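House Rules, Revised

Posted 27 February 2019

I spent most of last week rewriting the rules for our two-arm bench, a job I had been dodging since September. The old rules were a sheet of paper taped inside a cabinet door. It said BE CAREFUL in capitals, and under that somebody had written "and tidy." As safety documents go it was quick to read.

The new one is called the Tretcombe bench rules, after the building, and it runs to 985 words. I wanted it shorter. Every time I cut a line, I remembered the afternoon that had put the line there, and it went back in.

Rule one is that the task gets written down before anyone touches the arms. Ours at the moment is mugs, coasters and a tray, which sounds like something you could explain to a houseguest. Try writing it out. Does a mug have to be in the middle of its coaster, or will any overlap do? Do the handles matter? Can both arms go for the tray at once, and if so, who has right of way? We had people on the bench with different private answers to all of these, every one of them sure that theirs was the obvious one. 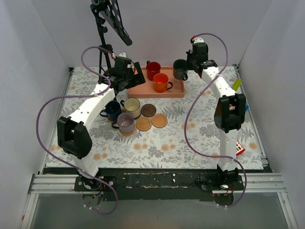
Right of way took up the most time. Two arms that share a table are like two cooks who share a stove, except that cooks say "behind you." What we settled on is dull and I am fond of it: one arm inside the tray's outline at a time, and the other one waits over open cloth until the first has backed out. If you think you have a good reason to break this, you stop, write the reason down, and ask. Since we added the "write the reason down" part, there have been 2 good reasons.

Then there are the cables. A cable that's happy with the arm at rest can be very unhappy with the arm at full stretch, so the check now has to be done at both ends of the reach, by hand, at low speed, with the stop button where you can get to it without leaning over anything. The previous check was "look at the cable." Everybody looked at the cable. It's a fine thing to look at.

I borrowed the layout of the list from Girkon, where I used to work, and where they had a checklist for refilling the stapler. I made fun of that for years. I'd like to withdraw some of what I said, though not the part about the stapler.

The section I expected to be popular is the one on stopping. It says anybody can stop a run, for any reason, and doesn't have to defend it afterward. The objection was that this would wreck our numbers. We did 76 runs under the draft rules and the numbers survived. What does seem to wreck numbers is people finishing a bad run out of politeness and then saving it with the good ones.

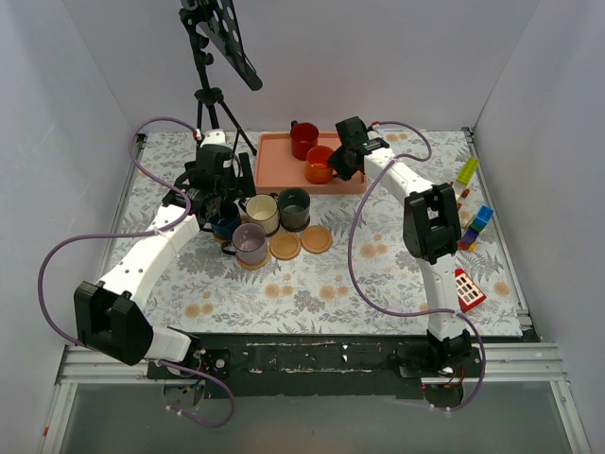
4 min read

Which brings me to record keeping, a subject that has emptied every room I ever raised it in. The rule says a run gets its label before the next one begins. Good, bad, or stopped. There used to be a fourth label, "mostly good," and I took it out, and I have had more complaints about that than about everything else put together. I understand the appeal. I would like to be graded as mostly good myself. But when I went back through the old logs, "mostly good" covered everything from a slightly crooked mug to a run where the wrong arm did the whole job.

The start layout is in there too. Any layout is fine so long as it gets recorded, and "same as before" is no longer accepted as a description, since before what was always the next question.

A friend over at Molden read the draft and told me it needed a diagram. Another one, at Ait Brahim, told me to take out the diagram, which I hadn't added yet. I've decided this makes the draft balanced.

Still open: how long an arm can sit parked with the power on before you have to shut it down. I wrote "a reasonable time" as a placeholder, and three people have already told me they agree with it completely. I'll be asking each of them for a number on Monday.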